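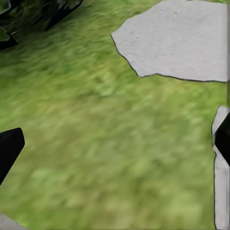
*Grass and a gray paving slab, computer rendering.*

# Slow-speed riding course moves to Fluten Road lot

SALTNESS, May 2018 – The slow-speed motorcycle course that has been held behind the Saltness fire station is moving to the former truck weighing lot on Fluten Road. Classes at the new site are open to any licensed rider with a street-legal motorcycle. The course is taught by Natanael Pacheco, a retired motor officer who spent most of his career with the Mosquera County Sheriff's Office.

The fire station lot was too small for some of the exercises. Riders on full-size touring motorcycles could run the cone weave and the figure eight there, but the braking lane ended close to a chain-link fence, and Pacheco limited the approach speed for that reason. The Fluten Road lot is longer and has no light poles in the middle. The longest lane now measures 512 feet from the first cone to the end of the stopping area.

"We can finally let people brake from a speed they use on the street," Pacheco said. "At the old place I had to keep telling them to back it off."

The county owns the lot and stopped using it for truck inspections after the new station opened on the highway. The surface is concrete. County crews sealed the joints over the winter and removed the old scale plates, and the pits were filled and paved. A drain cover near the east entrance was found to sit slightly above the surrounding pavement, and the lanes have been laid out to stay clear of it.

## What the course covers

The class lasts one full day. The morning is spent on clutch and throttle control at walking pace, with the rear brake held lightly. Riders practice starting from a stop with the handlebars turned, first to the left and then to the right. After that come the offset cone weave, the keyhole and a U-turn inside a painted box.

The afternoon is for braking and for swerving around an obstacle. Riders approach a set of cones, watch the instructor's hand signal and go to the side he points to. The last exercise of the day combines several of the earlier ones into a single run, which riders take one at a time.

Many of the patterns are the same ones used in police motorcycle training, but the spacing has been opened up. Cones are moved farther apart for motorcycles with a long wheelbase. Riders who clear the wide setting may ask for the narrow one.

Pacheco said the U-turn gives people the most trouble. Most riders look down at the front wheel or at the painted line, he said, and the motorcycle goes where they are looking. He has them turn their heads toward the exit before they begin to turn, and he stands at the exit so that they have something to look at.

Dropped motorcycles are common in the first hour. Crash bars are recommended but not required. Staff will help lift a motorcycle, and each class includes a short lesson on how to lift one alone, with the side stand put down first if the motorcycle has fallen to the right.

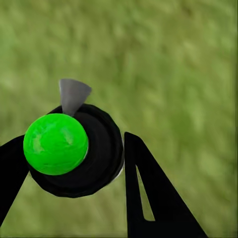
*A green ball between two black gripper fingers, computer rendering.*

## Cost and sign-up

The fee is $50 and covers the full day. It does not include lunch or fuel. Riders should arrive with at least half a tank, as the nearest gas station is on the other side of the bridge and the class does not wait.

Sign-up is at the front counter of the Saltness town hall or by mail. Payment by check should be made out to the Town of Saltness. Riders who sign up by mail will get a letter with the class date and a copy of the equipment list. Fees are returned in full when a class is called off for weather. Light rain does not stop a class, but lightning, ice or standing water on the lanes will.

Every rider must bring:

- a driver's license with a motorcycle endorsement
- proof of insurance and current registration
- a DOT-approved helmet
- full-finger gloves
- boots that cover the ankle
- long pants and a long-sleeved jacket or shirt

Motorcycles are looked over before the first exercise. Pacheco checks the tires, brake levers and pedals, lights and throttle return. A motorcycle that fails the check can't be ridden in the class. The rider may watch from the side and come back on another date without paying again.

Scooters are allowed if they are licensed for highway use. Trikes and motorcycles with sidecars are not, as the lanes are not wide enough for them. Passengers are not permitted on any motorcycle during the exercises.

## Equipment from Biletti

The cones, signal flags and timing equipment were bought by the town from Biletti, a supply company in Mosquera. The order came to $2000 and was paid from the town's traffic safety budget. The old cones, many of them split at the base, will be kept for use in the parking area.

The timing equipment will not be used in the regular class. It was bought for an open riding day planned for October, when riders who have finished the course may run the combined pattern against the clock. A foot on the ground or a cone knocked over adds 2 seconds to the run. There will be separate groups for touring motorcycles and for everything else, and the pattern will be posted at the gate that morning. No one will be given a chance to practice it beforehand.

Motor officers from neighboring departments have been invited to ride as well. They will be scored as their own group. Pacheco said he does not plan to compete, though he will ride the pattern once at walking speed to show where the turns are.

## Traffic and noise

Residents on the north side of Fluten Road asked the town about noise when the move was first discussed. Under the agreement with the county, engines may not be started before the morning safety talk is over, and all riding must end by late afternoon. Motorcycles without a working muffler will be turned away at the gate. The public address speaker that was used at the fire station will stay there.

Riders are asked to use the west entrance only and to turn in from the highway side. The east entrance will be chained during classes, with a key left at the fire station for emergency vehicles. Trailers may be parked along the fence inside the gate. Parking on the shoulder of Fluten Road is not allowed at any time, and the town said vehicles left there will be ticketed.

People who want to watch may do so from behind the barrier on the west side of the lot. There is no charge. Dogs must be kept in vehicles or left at home, and children must stay with an adult. There are restrooms in the old inspection building, but the drinking fountain has been shut off, and riders should bring their own water.

## Earlier students

Anyone who took the class at the fire station may repeat the braking and swerving section at the new lot at no cost. They should bring the completion card they were given. Those who have lost the card can ask for a new one at the town hall counter, where the class lists are kept.

The completion card is not a license and does not take the place of the state riding test. Some insurance companies give a lower rate to riders who have finished a training course, and riders should ask their own agent whether this one counts.

The class schedule is posted on the board outside the town hall and at the fire station.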